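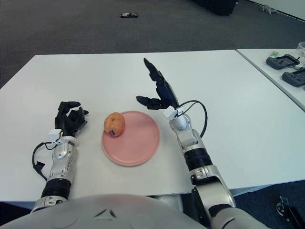
Plate-and-fruit task, both hands at the table, view from the head camera.

Notebook, Shim platform, Plindton lab
November, entry 14, opened 9:20 a.m.

Purpose: to bring the tabletop handling procedure into line with the revised lab rules before the next block of runs. The task is unchanged: one piece of fruit, one plate, two hands.

Work area. The revised rule states that the task table shall hold only the items named in the run sheet. For this task those are the plate and the fruit. Controllers are to be set down on the side table. The rule did not previously say where on the side table, and operators have been using whatever spot was free. I propose a taped rectangle at the near corner. Floor items within reach of either arm are to be picked up before power is applied to the joints. The current checklist places this step after power-on. Corrected in the draft.

Cables. Each wrist module has its cable looped outward and brought back along the forearm. The loop must be long enough for full wrist rotation and must not pass between the hand and the plate at any point in the motion. Add to the pre-run check: rotate each wrist through 90 degrees in both directions, at reduced speed, and watch the loop. If it catches, the run does not start. No exceptions for short runs.

Speed and stopping. Approach speed near the table is limited to 300 mm/s until both hands are clear of the plate. One person operates and a second person holds the stop. The person holding the stop does not take notes, answer questions or hand over objects. This was observed loosely in earlier sessions and is now a written requirement.

Fruit. Stickers may stay on. The run sheet shall record whether a sticker is present and which way it faces at the start, as the Skemis grasp logs cannot be compared otherwise. Bruised or split fruit is to be replaced and the replacement noted.

Records. Log 3244 is missing its operator field and should not be used for the Pluvance report until the field is completed from the sign-in sheet.

Open items:
Tape for the side table.
Checklist reprint, with the floor step moved.
Confirm whether the speed limit also applies during homing. The rule is silent on this point. Treat as yes until answered.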